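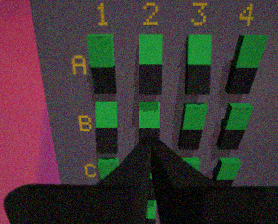
Simulated grid task, wrist view: columns 1 to 4, rows lettered from A.

Cell labels need a rule

Most published results for grid picking in simulation report a success rate and a trial count. Few state what a cell label refers to. I think that omission should be grounds for sending a report back.

Take B2. It can mean the printed position on the panel, the block standing there at reset, or the target pose stored in the task file. The three agree until a block is displaced. After that, a log line reading "B2, success" has three possible meanings, and the scoring script picks one without saying so.

At Fodavano we rescored 2,820 simulated trials in March under the two most common readings. The verdict changed in 61 of them. That is a small share, but the changes were clustered in the rows nearest the gripper, where policies are usually compared.

The second gap is occlusion. From a wrist view the fingers hide part of the grid, and a row letter may be hidden with it. A policy given the instruction "C3" may have a clear view of the numeral and only a corner of the block. Reports should give the visible fraction of the target at the first step, per cell. Renderers can already output this.

Chiamaka Obi has argued that such rules belong in real-hardware standards and that simulation should stay loose. I disagree. Simulation is where exact state is free, so there is little excuse for leaving it out.

The draft I support has two clauses: define the label, and log visibility. Marthinus Msimang wants a third, on label fonts – that can wait for the next revision.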